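Products > Teleoperation & Demonstration > Two-Arm Stations
Print this page | E-mail this page

Jarnum Bukstead Two-Arm Demonstration Station

The Bukstead is a tabletop station for recording manipulation tasks by remote control. The operator moves a pair of hand-held leader arms and the two follower arms repeat the motion over the work surface. Joint positions, gripper opening and all camera streams are written to one file with a shared clock. A hand-guiding mode is also fitted: with the motors in low-stiffness mode, the follower arms can be moved directly and the path stored.

Cloth handling is the usual acceptance task, as it needs both arms at once and shows up any lag between leader and follower.

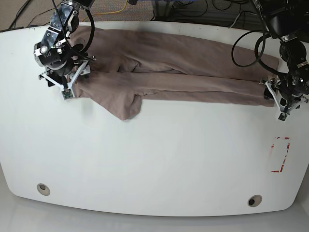 Garment held at both ends by the two grippers.

Gripper force is limited in software and can be set separately for each arm. For thin fabrics the limit should be lowered before the first take. Leader triggers are proportional, so a part-closed grip is recorded as such.

Wrist cameras are supplied as standard. Their view is shown on the operator's screen next to the overhead view and is stored with each take.

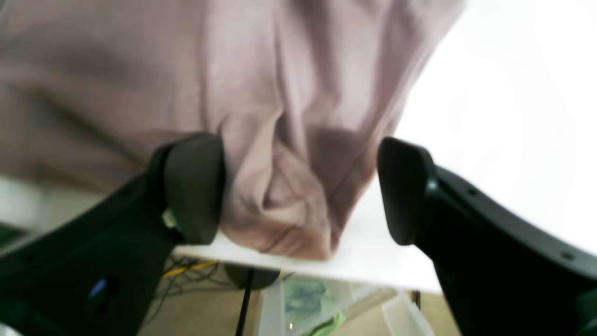 Can takes be recorded without the leader arms?
Hand-guiding mode records joint paths and gripper opening with the leader arms unplugged. Wrist camera streams are kept, but the operator's hands may appear in them.

Specification
Joints, total, both follower arms including grippers: 14
Leader cable length: 4000 mm
Control delay, leader to follower: 13 ms
Mass per follower arm: 17 kg
Recording software: Niazi, one licence included
Spare finger sets: order code JB-67

Stations are built and calibrated at Gidimville. Orders placed now are scheduled for delivery in February.

Page updated Tue 15 October
Filed under: teleoperation, two-arm, cloth handling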